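# About Horkstead

Hi, I'm Amos Okafor, and I run the laundry floor at Horkstead. We wash and fold for small hotels and gyms, and there are 21 of us on the payroll (plus me, when I remember to fill in my own timesheet!).

I started out as a folder myself. On a busy shift I'd get through more than 270 towels, and by the end my wrists were shot — so when we started bringing in robot arms for the flat stuff, I was curious and a little nervous. So was everybody else, and we talked about it a lot over lunch.

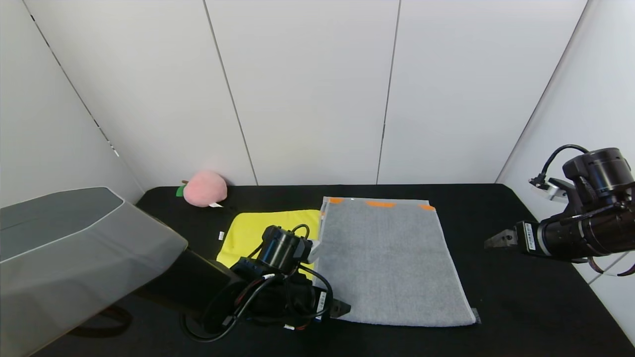
*Two arms, one gray towel, and the peach keeping an eye on things.*

We've had folding robots for 2 years now. Jobs have changed, I won't pretend they haven't. Denise's old folding crew now sort, check for stains, set up the tables and step in when a corner gets bunched up. Seven people have trained on the controls, and they get paid more for it. Fitted sheets are still done by hand, and I don't see that changing soon.

We're always happy to show people around, so if you run a hotel or you're looking for work, come by any morning after 7 and ask for me — I'm usually somewhere near the dryers.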